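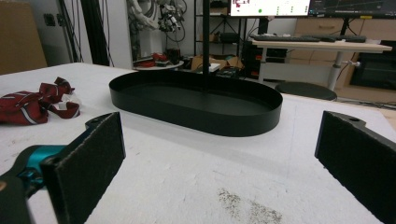 うちの作業台。手前の灰色の汚れと、台全体の擦れ跡が相談したい部分

## 白い作業台の灰色の粉汚れと細かい擦れ跡、どう掃除していますか

**Kristine Marquez**
Plerkia 掃除・手入れの掲示板 2020年12月

共同で使っている作業室の白い作業台について教えてください。

大きめの台で、表面はつやのない白です。つるつるではなく、少しまだらに見える仕上げです。そこに細かい擦れ跡や点々とした汚れ、使い込んだ跡があちこちについています。写真の手前、中央より少し右のところに灰色の粉のような汚れがあります。ほこりなのか何かの削りかすなのか、正直なところよくわかりません。ざらっとした粒が広がったような見た目です。

台は9月に中古で譲ってもらいました。前の持ち主の話では Alldale の作業台だそうですが、型番のシールがなく、天板の材質はわかりません。塗装なのか、樹脂のシートを貼ったものなのか、見分け方も知らないままです。説明書もありません。

今までにやったことを書きます。

- 乾いた布でからぶき。粉は少し減りますが、残りが横に伸びて、かえって薄く広がった感じになります。
- 水でぬらした布でふく。ふいた直後はきれいに見えて、乾くと灰色の筋が出ます。
- 台所用の中性洗剤を少しつけてふく。点々の一部は落ちました。擦れ跡は変わりません。

布は写真に写っている、えんじ色に白い縞の入った布を使うことが多いです。いつも台の上に丸めて置いてあって、手を拭いたり台を拭いたりしています。

黒い楕円形のトレーはいつも台の上に置いています。縁の立ち上がりがあるので、細かいものを入れておくのに便利です。掃除のときに動かすと、下に輪郭の形に汚れが残っていることがあります。これも何か対策があれば知りたいです。

知りたいのは次のことです。

1. 灰色の粉を広げずに取る順番
2. 点々と擦れ跡のうち、掃除で落ちるものと落ちないものの見分け方
3. つやのない白い天板に使わないほうがいいもの
4. ふだんの手入れの回数

予算は道具と洗剤を全部合わせて3,000円までです。天板を塗り直したり、張り替えたりすることは考えていません。新品のようにならなくてもよくて、白い紙を置いたときに紙が汚れなければ十分です。

よろしくお願いします。

---

**Gerardo Sebastian**

メラミンスポンジでこすれば全部落ちます。水をつけて強めにやってください。自分の家の洗面台はそれで真っ白になりました。粉も一緒に取れるので順番は気にしなくていいと思います。

---

**Honeylyn Baluyot**

木工と紙工作の教室で白い台を毎日拭いています。同じような失敗をひと通りやったので、長くなりますが書きます。

先にメラミンスポンジの件だけ。つやのない天板に強くかけるのはおすすめしません。あれは汚れを溶かすのではなく、細かく削って落とす道具です。洗面台のような陶器なら平気でも、つや消しの樹脂や塗装に強くかけると、そこだけてかりが出ることがあります。教室の台で一度やって、光の当たる向きによって手のひらくらいの丸い跡が見えるようになりました。今も残っています。使うなら最後の手段で、目立たない端で試してからにしてください。

### 粉を取る順番

粉っぽい汚れは、ぬらす前にできるだけ乾いたまま取ります。Kristine さんの書いている「乾くと灰色の筋が出る」は、粉が水に溶けずに混ざって、薄い泥のように塗り広げられている状態だと思います。洗剤を替えても、粉が残っている限り同じことになります。

私の手順です。

1. 台の上のものをどける。布もトレーも全部です。トレーは持ち上げて動かします。引きずると、底に粉を巻き込んで線が入ります。
2. やわらかいブラシ付きの掃除機で、粉のあるところを吸う。ノズルの硬い縁は天板に当てないようにします。掃除機がなければ、毛のやわらかい卓上ほうきで手前に集め、ちりとりか折った紙で受けます。
3. 固く絞ったマイクロファイバーの布を、粉のあったところに軽く置いて、そのまま持ち上げる。押さえて引かないのがこつです。布の面を替えながら、粉がつかなくなるまで繰り返します。
4. 中性洗剤を薄めた水で布を絞り、端から端へ同じ向きに拭く。往復はしません。
5. 水だけで絞った別の布で、洗剤を拭き取る。
6. 乾いた布で仕上げる。

4と5で布を分けるのが面倒なら、せめて途中で洗い直してください。洗剤が残ると、その上に次のほこりがつきやすくなります。うちの教室では子どもが4だけやって終わりにするので、次の日にべたついています。

粉の正体がわからないとのことなので、もう少し書きます。集めた粉を白い紙に少し取って、指でなく綿棒で押してみてください。綿棒が黒っぽくなって紙の上で伸びるなら、鉛筆の芯や、やわらかい金属がこすれた粉のように、色がつくものだと思います。さらさら動くだけなら、ほこりや砂、石こう、紙やすりのかすあたりです。綿状に絡むなら繊維くずです。ここでは見た目だけで決められないので、試した結果を書いてもらえれば、もう少し言えることがあるかもしれません。

何を削っているかわからない部屋なら、口で吹いて飛ばすのはやめてください。掃除機も、細かい粉がたくさんあるときは排気で舞うことがあります。そのときは窓を開けて、マスクをして、先に湿らせた紙で覆うようにして取ります。

### 落ちる跡と落ちない跡

見分けるには、消しゴムを使います。プラスチックの白い消しゴムで、擦れ跡を軽くこすってみます。

- 薄くなるなら、天板の上に何かがこすりついている跡です。黒いゴム足や樹脂の底、靴底などでつく線がこれに当たります。消しゴムだけで落ちることも多いです。
- 変わらないなら、次に爪の先を跡に直角に当てて、そっと動かします。引っかかりがあれば傷なので、掃除では消えません。
- 引っかからず、消しゴムでも変わらない跡は、染み込んだ色か、表面がすり減って光り方が変わったところです。色のほうはアルコールで薄くなることがあります。光り方のほうは戻りません。

点々は、糊や塗料のしぶきなら少し盛り上がっています。古いポイントカードのような薄いプラスチックの角を寝かせて当てると、ぽろっと取れます。カッターの刃や金属のへらは使わないでください。平らな点は、中性洗剤でぬらした紙をしばらくのせておき、ふやかしてから拭きます。

ところで、まだらに見えるのは汚れではなく、もともとの仕上げかもしれません。書き込みにも「少しまだらに見える仕上げ」とありますが、念のため確かめるなら、台の裏側か、ふだん物が当たらない縁のあたりを見てください。同じようにまだらなら、そこは掃除で変わる部分ではありません。私はこれに気づかず、模様を消そうとして半日使いました。

### 避けたほうがいいもの

- クレンザー(粉でもクリームでも)。研磨剤が入っています。
- 硬いナイロンのたわし、スポンジの緑の面。
- シンナー、除光液、ラッカー薄め液。材質がわからない天板には使わないでください。曇ったり、溶けたりします。
- 塩素系の漂白剤。白いものだから白くなると思いがちですが、樹脂が黄ばむことがあります。ほかの洗剤と混ざるのも危険です。
- つや出しワックス。つや消しの面はむらになりますし、紙に油分が移ります。

アルコールは、薄いものを布につけて、目立たない場所で試してからです。スプレーを天板に直接かけないでください。塗装だと白くなることがあります。布に色が移ったら塗装が溶けているので、そこで中止します。

### 布のこと

その縞の布は、台用からは外したほうがいいと思います。手を拭いた布には手の脂や、そのとき触っていた粉がついています。それで台を拭けば、戻しているだけになります。色の濃い布は洗剤やアルコールで色が出ることもあり、白い天板には少し怖いです。色落ちするかどうかは、ぬらして白い紙に押しつければわかります。

丸めて台に置いておくと、ひだの中に粉がたまって、広げたときに落ちます。手拭き用として使うなら、台の横か壁にフックをつけて掛けておくだけで違います。

台用には、白か薄い色のマイクロファイバーを用意してください。汚れがついたのが見えるので、面の替えどきがわかります。私は2枚を水拭きと乾拭きで使い分けています。端に油性ペンで印をつけて、洗うときも雑巾とは別にします。柔軟剤は吸いが悪くなるので入れません。

### トレーの下の輪郭

輪郭が残るのは、縁のまわりに粉が吹きだまり、そこに湿気が加わるからだと思います。底を裏返して、指で触ってみてください。ざらつくなら先にトレーを洗います。台だけきれいにしても、置いたとたんに元に戻ります。

私は底にフェルトの丸いシールを貼りました。擦れ跡は減りましたが、フェルトに粉がつくので、ときどき貼り替えが必要です。薄いシリコンのシートを敷くほうが掃除は楽でした。ただ、材質のわからない天板に軟らかい樹脂のシートを敷きっぱなしにすると、くっついたり色が移ったりすることがあるので、しばらくは週の掃除のたびにめくって見てください。

トレーの中も忘れがちです。底が暗い色だと粉が見えにくく、持ち上げて傾けたときにこぼれます。中身を出し、乾いた刷毛で払ってから拭きます。

### 回数と費用

毎日の終わりにほうきと乾いた布、週に一度手順の全部。これくらいで足ります。水拭きを毎日する必要はないです。天板の縁に継ぎ目があるなら、そこから水が入るほうが心配なので、布は必ず固く絞ってください。

買い物は、卓上ほうきとちりとり、マイクロファイバー、白い消しゴム、中性洗剤で、今家にあるものを除けば3,000円でお釣りが来るはずです。うちは Clerance という中性クリーナーを Mac Giolla の店頭で900円で買って使っていますが、台所用の中性洗剤を薄めたものとの差は、私には香りくらいしかわかりません。あるもので十分です。

---

**Kristine Marquez**

詳しくありがとうございます。綿棒の試験をやってみました。紙の上でさらさら動くだけで、伸びませんでした。綿棒の先はうっすら灰色です。作業室では紙やすりを使う人がいるので、そのかすかもしれません。

布を白い紙に押しつけたら、少し赤茶色がつきました。台用からは外します。

消しゴムは、薄くなる跡とならない跡がちょうど混ざっていました。トレーのまわりの線はだいぶ消えました。爪に引っかかる傷のほうは、そのままにしておきます。裏側も見たのですが、裏は別の板で参考になりませんでした。縁の下のほうは表と同じまだらだったので、たぶん模様だと思います。

ひとつだけ追加で聞かせてください。紙やすりを使うのをやめてもらうことはできません。粉が出ること自体を減らす方法はありますか。

---

**Drahomíra Bednárik**

追加のほうにだけ書きます。

紙やすりの作業は、場所を決めて、下に敷くものを決めるのが早いです。うちの作業室は4人で使っていて、やすりがけは縁のある浅い箱の中でやることにしています。箱に新聞紙を敷いて、終わったら紙ごと内側に折って捨てます。箱の外に出る粉はゼロになりませんが、台全体を拭く回数は減りました。

今あるトレーの中でやるのは、あまりすすめません。入れてあるものが粉をかぶりますし、立ち上がりが高いと手首が当たって作業しにくいです。別に、もっと浅くて広いものを用意したほうがいいです。菓子の缶のふたでもできます。

水で使える耐水の紙やすりに替えられる作業なら、粉は飛びません。そのかわり泥になるので、台に直接こぼさず、こぼしたら乾く前に拭いてください。木や紙には使えません。

それから、ほうきとちりとりは引き出しに入れないで、台の脇に掛けてください。うちは引き出しに入れていた間、みんな手で払って床に落としていました。手で払うと、粉が手のひらの下で転がって台に細かい傷がつきます。写真のような擦れ跡も、物を引きずった分と、手や布で粉をこすった分が混ざっているのではないかと思います。写真だけでは断定できません。

白い紙が汚れなければいいということなら、紙を扱う作業のときだけ、台の上に大きな模造紙かカッティングマットを敷く方法もあります。台のほうは多少の粉が残っていても困らなくなります。マットの裏は毎回払ってください。粉を挟んだまま動かすと、やすりをかけているのと同じことになります。

Gerardo さんの方法ですが、陶器や琺瑯の流しなら私もやります。この台には使わないほうに賛成です。

---

**Kristine Marquez**

浅い箱、さっそく作業室の人に話してみます。ほうきは台の脇に掛けるフックを買いました。布用のフックも一緒に買ったので、まだ予算内です。

灰色のところは、吸ってから布を置いて持ち上げる方法で取れました。そのあと拭いて乾かしても筋は出ていません。白い紙をのせて軽くこすっても、紙は白いままでした。解決済みにしておきます。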